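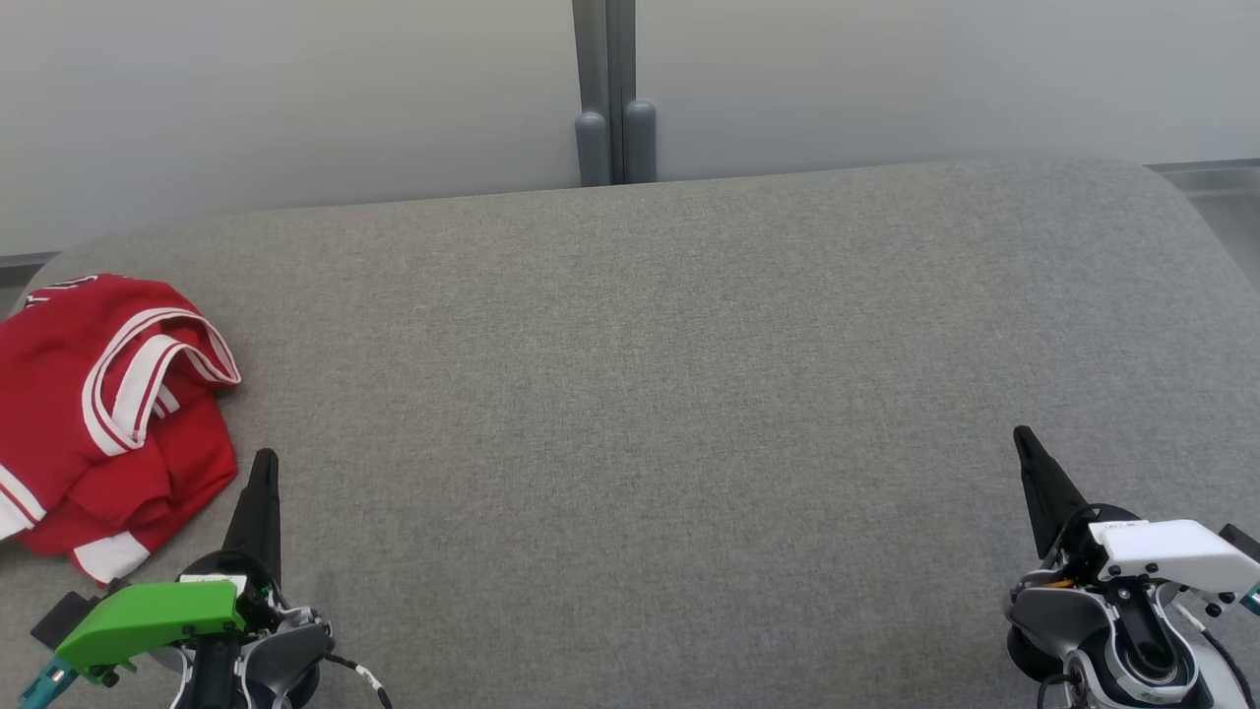

Home | Gear | Knots & Rigs | Trip Reports | About

Posted in September by Firouzeh Hassanpour

How I Re-Spool a Spinning Reel Without Getting Line Twist

I put new line on four reels last weekend and my brother-in-law watched me do the first one and said, "Wait, you flip the spool over?" So I guess it's time to write this up, because I've been promising it since the spring and I keep writing about walleye instead.

Line twist is that thing where you open the bail, the line jumps off in loops, and ten casts later you've got a bird's nest the size of a golf ball. Most of the time it starts at home, when the line goes on wrong. I fished for years thinking I had a bad reel (I even gave one away, sorry, cousin) when really I was just loading it badly.

What you need

Your rod and reel, a fresh spool of line, scissors or nippers, a wet rag, a little bit of electrical tape if you're using braid, and a bucket of warm water. A helper is nice but I usually do it alone.

I'm using 6 pound mono for this one, on the little Nuveck reel I take to Lake Drisberg for crappie and perch. The steps are the same for heavier line. It just fights you more.

Getting the old line off

Strip it all. I know it's tempting to leave the bottom half and tie new line to it, and plenty of people do that to save money. I do it myself on the big reels! But on a small reel I like to see bare spool, and I'd hate to have a good fish find that connecting knot.

Pull the old stuff off by hand and wind it around a piece of cardboard as you go. Don't let it pile up on the floor unless you enjoy finding it wrapped around the vacuum brush in two weeks. Mono can go in the recycling tube if your boat ramp has one. Ours at the Kazemi Road ramp does, right next to the life jacket rack. Braid can't go in there, so I cut it into short pieces and put it in the trash.

While the spool is bare, wipe it down and run your fingernail around the lip. If you feel a nick, smooth it with a scrap of very fine sandpaper.

Tying on

Run the new line through the bottom guide only (the big one closest to the reel). You don't need to thread the whole rod.

Now OPEN THE BAIL before you tie. I've put it in capital letters because I forget this at least once a year. If the bail is closed when you tie on, you'll turn the handle and nothing will wind, and you'll get to start over.

Tie an arbor knot:

1. Pass the line around the spool and bring the tag end back.
2. Tie a plain overhand knot with the tag end around the main line.
3. Tie a second overhand knot in the tag end itself, about an inch from the first.
4. Wet it and pull the main line until the two knots jam together against the spool.
5. Trim close and close the bail.

For braid, put one wrap of tape over the knot or wind on a few yards of cheap mono first. Braid is so slick it'll spin around a bare spool, and you'll swear your drag is broken.

Which way up does the new spool go?

Okay, so this is the part my brother-in-law wanted to know about. Lay the filler spool flat on the floor with the label facing up. Pinch the line between your thumb and finger with the damp rag, just in front of the reel, and crank twenty turns or so. Then stop and lower the rod tip toward the floor so the line goes slack.

If the slack line hangs in a lazy, open curve, you're good. Keep going. If it curls up on itself like an old phone cord, flip the spool over so the label faces down and crank another twenty. One side will be better than the other, and that's your side. I used to read that label up is always right, and on my reels it's right most of the time, but check anyway. It takes ten seconds.

Keep steady pressure with the rag the whole way. It should feel snug, like flossing. Loose wraps dig into each other later and that's when you get loops coming off in the middle of a cast.

How full is full?

Stop when the line is an eighth of an inch below the lip. My Nuveck says it holds 211 yards of this line, and I've never used anywhere close to that on a perch, but a half-empty spool really does cut your casting distance. Too full is worse, though. If it's slipping off the front on its own, peel a few yards off and be at peace with it.

The soak

Take the spool off the reel and drop it in the warm water for half an hour. Warm like a bath, not hot. This helps mono relax into its new shape, and I skip it for braid. Dry it, put it back on, and set your drag before the first cast.

On the water

Two habits that help the twist stay away: close the bail by hand after each cast instead of cranking it shut, and don't reel while a fish is pulling drag. If you fish inline spinners, put on a small swivel too. I use the little black Nornance ones.

And if it twists up on you anyway, cut off your lure, let the bare line out behind a slowly moving boat for a few minutes, and reel it back in through your fingers.

Next post is leader knots, and I've already got a blister from practicing.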